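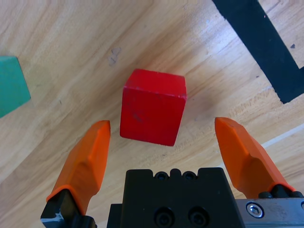 Reading campaign material: notes for the second session

Print this page | E-mail this page

These notes go with the handout of leaflets you were given at the door. Please bring both back next time, as we shall need them for the Prumgate exercise.

1. What an endorsement is

An endorsement is a statement by one party that it would like another party to win. That is all it is. It may rest on a long interview, a voting record read line by line, a questionnaire that took the candidate's assistant twenty minutes, or a lunch. The leaflet will not tell you which. "Backed by local business" on the Rudach ward leaflet looks like a finding. When Genalyn Espiritu rang the number on the back for her coursework last March, she was told it meant 2 shops, one of them run by the candidate's brother-in-law. Nothing on the leaflet was false.

So the first question to put to any endorsement is a dull one: who decided, and what did they have in front of them when they did? If you can't find out, write down that you can't find out. Students lose marks every year by filling that gap with a guess.

2. Names that sound like something

Anyone may call a group anything, more or less. The Magesa Residents' Forum (leaflet C) has a postal address and a logo with a tree in it. It has no published accounts, no list of members and no record of a meeting. It may be perfectly real. It may be one man with a printer. From the leaflet alone you have no means of telling, and you should be uneasy about how much weight you were ready to give it before you turned it over.

Watch for these words in particular: residents, families, taxpayers, concerned, independent, forward. They claim a large body of people without saying how large. "Taxpayers" is the worst of them, as it takes in nearly every adult and quite a few children with pocket money.

3. Questionnaires

Many groups send candidates a set of questions and publish a score. Pascual Quezada's reading for this week defends the practice on the grounds that it puts candidates on the record. I am less convinced than he is, and you needn't side with either of us.

Look at the six questions on leaflet D. Question 4 asks whether the candidate will "protect our green spaces from reckless development". A candidate who says no is a fool. A candidate who says yes has promised nothing, as the word "reckless" can be stretched over any scheme or taken off it. Question 5 is better: it names the Sestidari site and asks for a vote against the outline plan. That can be checked afterwards.

Then look at how the scores were worked out. Candidates who didn't reply were given a nought, the same as candidates who replied and disagreed. Santino Huenchumán, who stood as an independent, scored nought and appears in red type at the foot of the table. His own leaflet says he never received the form. I don't know whether he did. Neither did the people who printed the table, or if they did they kept it to themselves.

4. The survey that nobody can find

Leaflet E says 300 local people were asked and that "most" want the bypass. Write in the margin of your copy:

How were they found?
What were they asked, word for word?
How many is "most"?
Who paid?

If three hundred people were stopped outside a petition stall against lorries, you would expect them to want a bypass. The number sounds solid, but a larger sample of the wrong people tells you more firmly about the wrong people. Maximiliano Ojeda's chapter has a good passage on this, though he is kinder to telephone polls than I would be.

5. Borrowed support

A candidate can be backed by a group without asking for it, and sometimes without knowing. This is awkward in both directions. Opponents will treat the backing as proof of a secret deal. The candidate will claim surprise, and may well be surprised. Before you accept either account, check the dates. Did the candidate ask for the name to be taken off? When? Before the local paper rang, or after?

Soledad Farías suggests a simple test: would the candidate have put this endorsement on their own leaflet? It is useful up to a point. It tells you whether the support is welcome – it doesn't tell you whether it was sought.

6. A word against being too clever

Some of you will leave this session believing nothing printed on folded paper. That is lazy in its own way. Leaflet A, from the sitting councillor, makes four claims about the library's opening hours and gives the meeting at which each was settled. I looked them up in the minutes and three are fair. The fourth takes credit for a vote the councillor missed. You can only say that with any force if you have done the looking up, and you must give the three as readily as the fourth.

For next time

Choose one leaflet, other than A. Pick two claims and try to trace each to a source outside the leaflet. Hand in one side of paper for each, including the dead ends. I would sooner read an honest dead end than a confident paragraph about "the media".

The Prumgate leaflets will be given out at the start. Don't read ahead about the result.

Notes last changed 18 September 2022

Shared 6 times | 2 comments

This site uses cookies to remember your settings. Accept | Find out more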